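Noura Twal keeps three pairs of grippers in a drawer in her office at Ulima, and within ten minutes of my arrival she had all of them out on the desk and one of them in my hand. "Squeeze," she said. "Now hold it like that and tell me about your weekend." I got as far as Friday dinner before my thumb began to complain, and she nodded as if I had passed some sort of test.

She has spent the better part of a year comparing hand-held grippers, the kind a person carries and works like a pair of tongs while the movements are recorded for a robot arm to learn from later. Two of the pairs on her desk were bought in, one from Vidal and one from Tremik, and the third was put together down the hall by her colleague Zaid Tarawneh. I had expected a conversation about motors and accuracy. Mostly, we talked about hands.

"People send me a data sheet and the first line is closing force," Twal said. "Fine, I want to know that. But then I give the thing to someone for an afternoon, and what they tell me is that the grip is too fat or the trigger bites. I've learned to ask them before I look at a single recording."

Her early tests were all done at a table, with cups and blocks and folded towels, and by those tests the Vidal pair won easily. It was Hidayah Sembiring, who joined from a company called Zedetwood and had worked on floor-cleaning machines there, who pushed for longer tools and bigger movements. Twal admits she resisted. A table is tidy, you can repeat the same motion all day, and she liked her charts (she still likes them, and showed me several).

"Hidayah kept saying, give it a mop, give it a mop," she told me, laughing. "I thought, we will get to the mop. And then we got to the mop and I had to throw out my ranking."

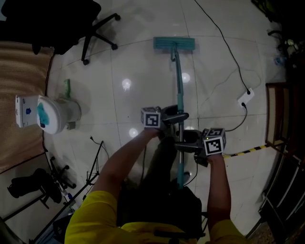
The trouble with a long handle, as she explained it, is that both hands are on the same stick. One hand pushes, the other steers, and any little slip in one set of jaws is felt right away in the other. With a cup you can be a bit off and the cup doesn't mind. A handle wants to roll. The Vidal jaws, which had been so good with cups, let it turn whenever the tester changed direction, and people made up for it by squeezing harder, and then they got tired and their strokes got shorter.

Tarawneh's pair did better at holding on but was the heaviest of the three, at 498 grams a side. He was sitting with us by then, with a coffee, and took this in good spirits. "She says heavy," he said. "I say it feels like a real tool." Twal pointed out that he has never done a full session with them himself, and he conceded that this was so.

Then there are the markers, the black and white patterns on the cubes that let a camera work out where each gripper is. I asked why a cube and not one flat plate, and Twal turned her wrist back and forth to show me. When you mop, your lower hand swings out and rolls over, and a flat plate would be edge-on to the camera for part of every stroke. With the cube there is usually another face to read. In her last comparison, the lower hand was tracked for 89 percent of the mopping time, and she would like that number to be better. Bright floors don't help her, she said, and neither do sleeves.

She has nearly 2000 recordings now, across all the tasks, and I wondered how many she had watched from start to finish. "More than is good for me," she said. Ziad Khoury wrote a script that picks out the moments when the markers are lost, which saves her a great deal of time, but she goes back to the whole recording more often than he would like. She wants to see how somebody was standing just before it went wrong.

The Tremik pair currently sits at the top of her list, though she was careful about how she put it. It came second at the table and second on weight, and out of 11 testers it was the one most of them asked for again when the mop came out. "Is that science? It's part of it," she said. "If a person wants to pick it up after lunch, I get a better afternoon of recordings."

Montserrat Paredes, who runs the arm the recordings are meant for, has her own request, and it has been on the whiteboard since before the holidays: softer pads on the jaws, the same ones for the person and for the robot. Tarawneh is cutting some now. Twal plans to start the handle tests over once they are glued on, all three pairs, beginning with the broom.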